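Sunday, late, window open

I have to write this down before I fall asleep, because it was such a good day and I know how these things go. By Wednesday I'll remember that there was fruit and that my feet hurt.

So. The market! I got there earlier than I have all fall, and the light was still low and yellow across the stalls, and October fruit is just ridiculous. I had a list. The list said onions, eggs, and something for the bowl. I came home with the eggs, no onions, and so much fruit that the handle on the blue bag started to give on the stairs and I had to hug the whole thing to my chest for the last two flights.

The tangerines were the first thing. The woman at the end stall had them heaped up, and she let me smell one, and that was that, I was done for. They're the thin-skinned kind that practically fall out of their peel. Then I went back for plums, the dark ones, and then the long green grapes that Carolina Fonseca told me about at her birthday. She calls them Falcão grapes after the stall where she buys them and I have no idea what they're properly called, but she was right, they snap when you bite them. I got 500 grams and ate a good part of it walking home.

Filipa came over at ten with coffee and we cleared the big table. I've had the patchwork cloth out for a week now and I love it more every day. White and sandy squares, printed all over, and whatever you put on it looks twice as bright. Filipa said it looks like a beach seen from a plane. I'd been keeping it folded in the drawer for guests, which seems silly now. It can get stained. I'll wash it.

I also got the big steel basin down from the top of the cupboard. This is the one from my aunt's kitchen, the wide one with the good fat rim, and it had been sitting up there collecting dust since I moved in. I scrubbed it with baking soda and then rinsed it and dried it with the old striped towel, and it came up so shiny I called Filipa over to see her own face in it. All the fruit on one side of the table, basin on the other, and then you just go through it and pick what goes in. I could do that all day. I like the sound the first tangerine makes against the bottom, a sort of dull bong, and then it gets quieter and quieter as the thing fills up.

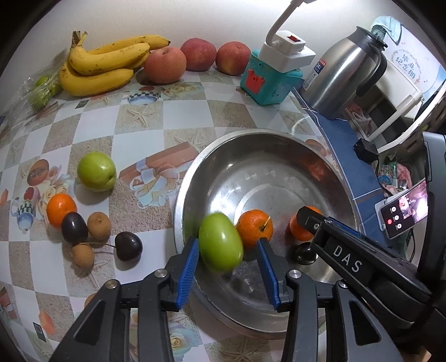 We had a long argument, a happy one, over whether a bowl should be sorted or mixed. Filipa is a sorter. She wants all the orange together and all the dark together, and she'd give the green its own dish if I had a dish to spare. I want it jumbled up, so that you go in for one thing and come out with another. My grandmother kept hers mixed, and the tangerines always made everything else smell a bit like tangerine, even the pears. We went with mixed. (My table, my basin!)

Then Kanyarat rang the bell with a bag of limes from her mother's tree and a jar of chili salt, and the whole afternoon went off in a new direction. She showed us how her family eats unripe fruit, sliced thin, dipped in the salt with a squeeze of lime over it. I was doubtful. I am no longer doubtful. It's sour and hot and salty and then there's this little sweetness that turns up at the very end, and you reach for another slice before you've finished the one you've got. I need to get that recipe written down properly. What I have so far is: coarse salt, sugar, dried chili pounded until your arm is tired, and "taste it." She wouldn't give me amounts. I asked three times.

Around four we decided to make the plum thing, the one from the back of the Jondon calendar, which I've been meaning to try since the page came up. Halve the plums, cut side up in the pan, brown sugar, a knob of butter, 40 minutes in the oven. That's the entire recipe. The smell! Pankaj from downstairs knocked to ask what we were baking, and of course he got a chair and a spoon. He'd never met Kanyarat before and within five minutes the two of them were deep in a conversation about pickles that I couldn't follow at all. He says his mother does limes in salt in a jar on the roof, in full sun, and turns the jar every day for weeks. Kanyarat wanted to know everything. I think there will be jars on my windowsill before the month is out, and I'm all for it.

The plums came out a little collapsed and very dark, with a syrup I could have drunk from the pan. We ate them with yogurt because I'd forgotten to buy cream (it wasn't on the list, and neither was anything else I bought). Next time I'd take a bit of the sugar out and put orange peel in. Filipa said cinnamon. Pankaj said leave it alone, it's perfect, and had thirds.

After everyone left I wiped the counters and shook the crumbs out of the window and stood around in the kitchen for a while, just looking at it. I used to think I needed a nicer kitchen. The wall could still use paint, that off-white is nobody's favorite, and I do want the shelf up before winter. Eduardo has the drill and has promised me a Saturday. But with the cloth down and fruit on the table I wouldn't trade it.

Things to do this week:

- onions, for real
- return Filipa's thermos
- call Eduardo about the shelf
- use up the limes, or ask Pankaj how to start a jar
- write to Carolina and tell her she was right about the grapes
- look for a second basin, smaller, maybe at the Pendateo sale

I peeled one last tangerine just now, sitting on the bed, and there's peel on the blanket and my fingers smell wonderful and I can't be bothered to get up and wash them. The plum pan is still soaking. It can wait until morning.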